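Antigoni Stefanou
@antigonistef

Moved into the new place in November, up on the mezzanine side. A few notes on the room, as people keep asking. 1/6
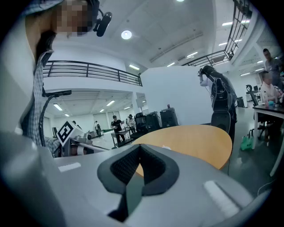 The round table, the white partition and the black railings.

2/6 The building used to be a Timmermans showroom. It's two levels and very bright, with white ceilings and rows of panel lights on the floor below.

3/6 The table top is 164 cm across, in light wood. We got it second-hand from Ratley for 400 and it took four of us to get it up the stairs - next time we'd pay for delivery.

4/6 The tall white partition came with the room. Marisa Sorrentino wants to paint it. I'd leave it alone until spring.

5/6 Sound carries from downstairs, mostly in the morning. We've ordered felt panels from Mirno and they should help a bit. The black railings stay as they are.

6/6 Still to sort: chairs, a coat rack and a decent kettle. If anyone near Flurach has six chairs that match, send me a message.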